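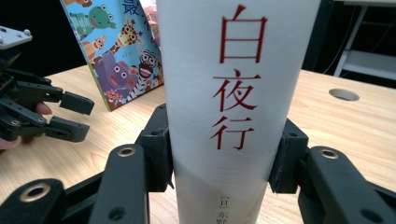
April, early evening
By Faizal Raju

The quotation from Lokix had come to 546 a pair, and Kamarul Pattinasarany, who had been put in charge of the equipment money on the strength of once having bought a kettle for the office, read it through three times hoping it might shrink. It didn't. He looked over at the table, where the black fingers were pressed into the sides of the tall white book with the red characters down its cover, creasing it a little, and he thought of the picture book behind it with its giraffe and its hippo, and of his mother, who would have had something to say about creasing.

"Savarov do them cheaper," he said, to the room in general, "but you wait 60 days, and then the pads are extra."

"How much extra?" asked Brzozowska, without looking round.

"Eighty-seven."

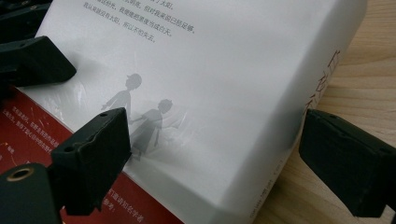

She made the small noise she kept for figures she didn't like. They had money for 2 pairs, or for one pair and a proper set of spares, and Grunda upstairs wanted the form by six. Kamarul wrote "one pair, spares" in pencil, rubbed it out, wrote it again rather more firmly, and went to see if there was any tea left.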